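Changes to the way we price shipping

Rakena members who order through the Drundano warehouse will see a different shipping line on their invoices from March. The prices of the goods themselves stay where they are. What changes is how we work out the cost of getting a box from the warehouse to your door, and who pays for the part that used to be hidden.

Up to now we charged every order the same flat rate. It was easy to explain and easy to put on a form. It also meant that a member ordering one packet of buttons paid the same as a member ordering a full roll of upholstery cloth, and the people with small orders noticed. Several of you wrote in about it last year. One letter had the two invoices stapled together, a small one and a large one, with the shipping lines circled in pen.

The new rate has two parts. The first is a base charge that covers handling, the label and the box. The second goes by weight and is worked out when the order is packed. For most small orders the total will be lower than before. For heavy orders it will be higher, and for a few very heavy ones it will be a good deal higher. We would like those members to get in touch before they order, so we can look at freight instead of parcel post.

Members who pick up their own orders pay neither part. Pickup is at the side door in Asell, and the bell is on the left. Please ring even if the door is open. 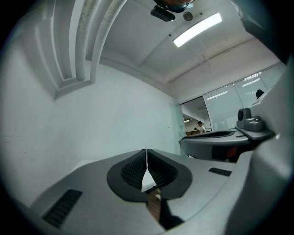 Does the new rate apply to an order I have already placed?

Orders placed before the start of March go out at the old flat rate, even if they are packed later. The date that counts is the one on your confirmation email. If part of your order is on back order, that part also ships at the old rate when it comes in, and you will not be charged a second base charge for it.

We have had a few questions about combined orders. Two or more members can still order together and have everything sent to one address. Put all the names on the form and mark one of them as the person who gets the invoice. The base charge is applied once. We can't split the invoice for you, so please settle up among yourselves. If one of you wants to add something after the form has gone in, send it to the same address with the order number in the subject line. We can add to an order until it has been packed. After that it has to be a new order.

Toon Verhoeven, who runs the warehouse, asked us to pass on a few things about packing.

Boxes now come in four sizes. The smallest is meant for thread, buttons, zippers and other notions. The largest takes a short bolt of cloth lying flat. Full rolls do not go in a box. They are wrapped in plastic and then in paper, and the ends are capped with cardboard. If you get a roll with a missing end cap, keep the wrapping until you have checked the last yard of cloth on that side, as that is where damage shows up.

Used boxes are fine to send back to us if they are still square and dry. Please take off the old label or cover it completely. Last fall a box came back with its first label still on, went out again to another member, and spent more than a week going back and forth between two depots before the carrier called us. The member got her lining fabric in the end, but she had already bought more somewhere else.

We have also stopped using foam chips. There was a large bag of them left over and we used them up. From now on the filler is paper, which you can put in with your regular recycling.

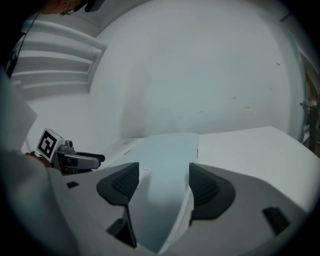

Returns work the same way as before, with one addition. You have 100 days to send back anything that has not been cut or washed. The addition is that you now need to tell us before you send it. An email is enough. You will get a return number, and that number has to be on the outside of the package. Packages without one will still be opened, but they go to the back of the line, and in a busy month that can mean a long wait for your refund.

Cut cloth can only be returned if there is a fault in it. Send a photo first if you can. Faults we accept are holes, broken threads that run across the width, stains, and dye that changes from one end of the piece to the other. Small knots in linen are part of the cloth and do not count. If you are not sure, ask. We would much sooner look at a photo that shows nothing wrong than have you sew a fault into a jacket.

Refunds for faulty cloth include the shipping you paid. Refunds for cloth you changed your mind about do not.

There is some news on the Darkel wool as well. The mill has confirmed the second run and it should reach the warehouse in the spring. The navy and the dark green will be the same as last time. The brown will be slightly lighter. We have seen a sample, and held next to the old one the difference is plain, so please do not order the new brown to finish something you began with the old. We still have 2 short pieces of the old brown. They will go to whoever asks first and can say what they need them for.

The sample cards for the new run will be sent only to members who ask for them. Last time we mailed a set to all 833 members on the list, and a lot of them came back undelivered. If you have moved in the past year, please let us know your new address whether or not you want a card. A change of address sent to the carrier does not reach us.

A word on the order form. The printed form in the back of the last catalog still shows the flat rate. You can use it, but leave the shipping line and the total blank. We will fill them in and send you the final amount before we pack anything. If the amount is more than you expected, you can cancel at that point at no cost. The form on the website gives an estimate based on the listed weight of each item. The final figure can differ by a small amount, mostly with cloth sold by the yard, where the cut is never exactly what is on the card. We always cut slightly over and we do not charge you for the extra.

Members who pay by check should wait for the final amount before writing one. We had a number of checks last year that were off by a little in one direction or the other, and sorting those out took more time than packing the orders did.

The phone line is open from nine until noon. Outside those hours, leave a message with your member number and speak slowly when you give it. Questions about an order that is already on its way should go to the carrier first, using the tracking number in your email. If they can't help, call us and we will take it up with them.

The full table of rates by weight is on the inside back page of this issue. A larger print copy can be mailed to anyone who would like one.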